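1/4 The Wuvis group at Festhorpe has completed the first stage of its study on learning from hand-held grippers. The work is led by Lụa Lương.

2/4 Operators recorded 2,000 short tabletop tasks using two grippers, one in each hand. After checking, 711 were set aside for poor tracking.

3/4 A policy trained on the remainder was tested on 6 tasks. It did best on moving thin, flat items such as booklets. 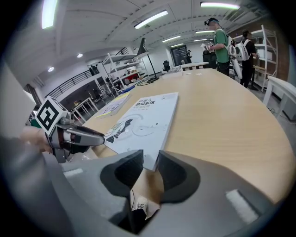
4/4 Results were weaker where cables lay close to the target. Germont will repeat the tests in June.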